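The small table, again

January, half six in the evening, and I have a cup of tea going so this will be quick. Several of you asked about the table after the last post so here goes.

It's the light wood one with the rounded corners. Got it from Buvico for 95, which was more than I wanted to spend, but the one from Lagman I'd been eyeing was only 49 and the top felt like cardboard. Wobbled in the shop. If it wobbles in the shop it will wobble for ever. So – Buvico. Put it together in 47 minutes with one bolt left over that I still can't place.

Main thing I've learnt is that a table that size fills up by itself. You put down one thing. Then a cup. Then the post. By the end of the week you are eating toast off the arm of a chair.

So I've been trying a rule. One small plate, one bit of fruit, tissues at the back, and anything else has to earn its spot.

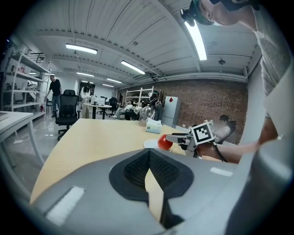
Reading time: 3 minutes

Plate first. Small, white, plain. I went through a phase of wooden bowls and they look lovely and then the fruit goes off in the bottom and you don't notice till there's a smell. With a small plate you can only put out one or two things, so they get eaten. I buy fewer apples now and throw away hardly any. Used to be a bag from the Orham market every week and half of it in the compost.

Red ones, if you're asking. Green ones I forget about. No idea why, I like the taste better.

Tissue box stays. Tried to hide it in a drawer, lasted one cold. A mostly white box with a faint print is fine, you stop seeing it after a bit. The ones with kittens on, less so.

Glass is trickier. Anything clear on a light table is asking for an elbow, I've lost two jugs that way. Keep it towards the middle, never near the curved bit of the edge where your sleeve goes past. I do know this and I still put it down in the wrong place when I'm on the phone.

Then the kettle question. I know, I know, kettle belongs in the kitchen. But if the kitchen is down a corridor and you drink as much tea as I do, having it on the table saves a lot of walking about. Stainless steel, black handle, nothing fancy. Rules for that are: stands at the back, lid shut, filled no more than half, and the tissues do not go up against it when it's on. Descale it as well. I leave white vinegar and water in ours for 28 minutes because that is how long the radio programme lasts, then rinse it until I can't smell chips.

Power strip is the bit I've not solved. On the corner of the table you can reach the switches, which is handy, but then every cable hangs off the side and makes a nest on the floor. Under the table it's tidier but you're on your knees every time. Estness do a sort of tray that screws on underneath and I've had it in my basket since before Christmas. Will report back. Maybe.

Strays are the other problem. Things that wander over because somebody was using them and didn't take them home. A mouse with no computer. The knife from opening a parcel – please put the blade in, please put it in a drawer. I do a sweep last thing before the lights go off, takes no time, and I resent it every singel evening.

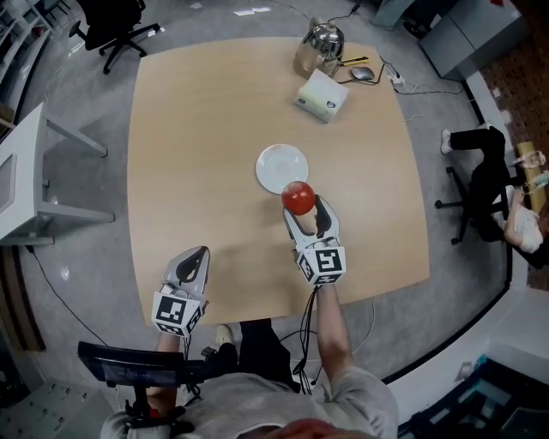 Priya's Kettle left a comment on the last post saying a tray is the answer, a proper one with a lip, and that everything that lives on the table should live on the tray so you can lift the lot off in one go and wipe underneath. She does hers every morning before breakfast and reckons a saucer, the tissues and the kettle all fit if you get one wide enough.

Which is a good idea and I'm a bit cross I didn't think of it. My worry is weight, a full kettle on a tray is a lot to carry with one hand while you wipe with the other. Take the kettle off first I supose. I've measured up and there is room, as long as the power strip keeps to its corner.

Oh and someone wanted to know what I clean the wood with. Damp cloth, bit of washing up liquid, dry it straight after. Tea rings come off if you get them the same day. Older ones I just put the plate on top of.

Chairs next time, if I get round to it. Tea's gone cold.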